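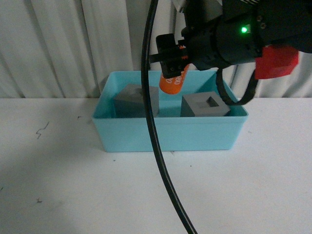

Having a proper clear-out (finally)

Wednesday, August 26, 2020

So I have been threatening to sort out the spare room since we moved to Nerkorham, and last week I ran out of excuses. Well, it rained for four days. I'd planned to paint the back gate, and you can't paint a gate in the rain, so up the stairs I went with a roll of bin bags and a very large mug of tea.

I should say that I'm not a hoarder. I just find it hard to throw away anything that might be useful, or was a present, or came in a nice box. The boxes are the worst of it! I had a whole shelf of empty ones. I kept the box for a kettle I no longer own.

My first mistake was starting with the paperwork. If you take one thing from this post, please don't start with the paperwork. I sat on the floor with a drawer full of old bills and letters and I was still there at teatime, reading a warranty for a fridge that we left behind in the old house. There was also a bundle of 76 birthday cards held together with a hair bobble. I know it was 76 because I counted them while deciding what to do, and then I put them all back in the drawer. They're still there now.

Day two went better. I did clothes, and I was quite brutal - two coats, all the work skirts, and a pair of boots that have hurt me every single time I've worn them. I kept one dress that doesn't fit. It has pockets, leave me alone.

Then came craft things, and oh dear. I went through a phase of card making, then a phase of candles, then I was going to do a bit of upholstery. What I had left from all that was a bag of felt scraps, a lot of wick and a staple gun I'm scared of. The wool I've kept, all of it, and I've ordered a new pattern from Vultalance to make myself feel better about how much there is. It's a cardigan with a big collar and it needs 300 grams of the chunky stuff, so that's a bit of a dent. I'd like to have it done by November but I'm slow on sleeves.

A few people asked me what I'm using for storage. I did look at the fancy sets from Flolleo, the ones with the little label holders, and they are lovely, but I'd have been spending more on the boxes than the stuff inside them was worth. In the end I bought plain tubs with lids from MacLeish on the high street and wrote on them with a marker pen. My handwriting is awful so half of them look as if they say "rats". They say "hats".

The selling side has been a mixed bag. I listed the good coat and the sewing table online and both went the same evening, which gave me a completely false idea of how it was going to go. Since then I've had one man ask if I'd take less for a lamp, then less again, then whether I could drop it off. I could not. Still, I've made 100 pounds so far and it's gone straight in the jar for a new carpet up there, as the one we inherited is the colour of gravy.

What's left to do is the top of the wardrobe, which I've been avoiding, and the photos. I scanned a batch of those years ago and the folder on the laptop says 861 files, hardly any of them with names. I think I'll save that for the winter, when it's dark by five and I want a job I can do sitting down with a blanket on.

Do tell me in the comments how you deal with birthday cards, by the way. Do you keep them all? Just the ones with a proper message inside? My sister keeps hers for a year and then recycles the lot, and I think that's very sensible, and I also think I could never do it. I'm off to have another look at that gate now the sun's out.

Sign up to the newsletter and get new posts by email. You can unsubscribe at any time.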